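Ticket 966 - Bench mat, far edge lifting and small parts going missing
Site: Wilau workshop, Garell building
Category: Furniture and fittings
Status: Resolved, monitoring
Opened: February 1, 2025

Reported fault
Small parts set down on the bench roll or slide toward the wall and end up behind the mat. The mat does not sit flat along its far side. Clips have been lost this way since October, when the old mat was replaced with the Drurard one.

Environment
Bench against painted wall. Black Drurard mat, rounded corners, laid loose with no adhesive. Blue plastic tray for small parts. Bench top last levelled when it was installed.

Log

Entry 1. Checked the bench with a spirit level. Out by 2 mm front to back, falling toward the wall. Enough to move a round part on a smooth top, not enough to explain flat clips travelling. Front feet wound down until the bubble centred. No change to the mat.

Entry 2. Lifted the mat. Found dust and a folded piece of cardboard under the far edge, origin unknown. Removed both. Wiped the bench top and the underside of the mat with warm water and a little dish soap, dried with a cloth. Left the mat face down under weight overnight.

Entry 3. Mat relaid. Far edge improved but one corner still lifts when cold. The supplier sheet from Uddin says the material should be warmed before it is trimmed or flattened. Ran the workshop heater for almost 80 minutes, then pressed the corner down by hand. Corner now stays down.

Entry 4. Tray base checked on the levelled bench. Does not rock. The ribbed inner walls collect grit, so rinse it when the mat is wiped. Tray to stay on the mat, not on the bare bench top, where it slides if knocked.

Entry 5. User asked whether the mat could be glued. Not recommended. It has to come up for cleaning, and adhesive residue would bring back the original fault. Double-sided tape was tried on the previous mat and took the finish off the bench top in 2 places.

Cause
Debris under the mat plus a slight fall in the bench. The mat itself is not faulty. Warranty request to Drurard withdrawn.

Resolution
Bench levelled, mat cleaned and relaid. Small parts go back in the tray between jobs. Paper offcuts and packing scraps go in the bin before the mat is wiped, as they work their way under the edge.

Follow-up
Recheck the level after the bench is next moved. If the corner lifts again, repeat entry 3 before opening a new ticket - attach a picture of the bench as it stands and quote this ticket number.

Attachment 1

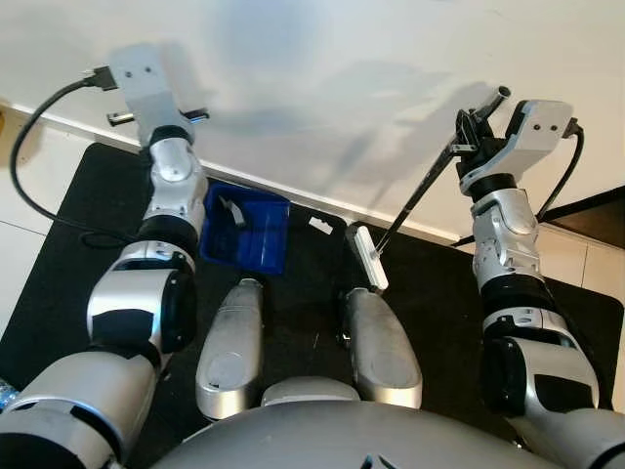
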